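Polton Touring Wagon
Plavville Motor Company — Vehicles — Wagons

The Polton is a five-seat touring wagon intended for households that travel long distances on sealed and gravel roads. It replaces the Teixeira in the Plavville range and carries over that model's wheelbase and rear suspension. The petrol engine is paired with an automatic gearbox, and all-wheel drive is available on both grades.

Under normal touring conditions the Polton will travel about 700 kilometres on a full tank. Ground clearance is 200 millimetres, measured without passengers or luggage.

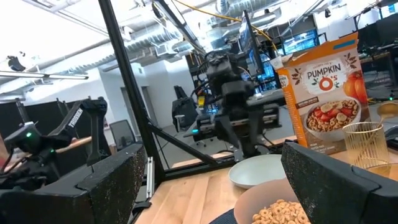

Page last changed: 22 April 2024

The centre screen measures 9 inches and controls the radio, navigation and reversing camera. Heated front seats are standard on the upper grade — they may be ordered separately on the lower.

Genuine roof racks, tow bars and cargo liners are supplied through the Plunditach parts centre. Tow bars ordered after delivery must be fitted by an authorised dealer. Colours and trim vary by market, and orders for the February build are closed.

Service intervals and warranty terms are set out in the owner's handbook.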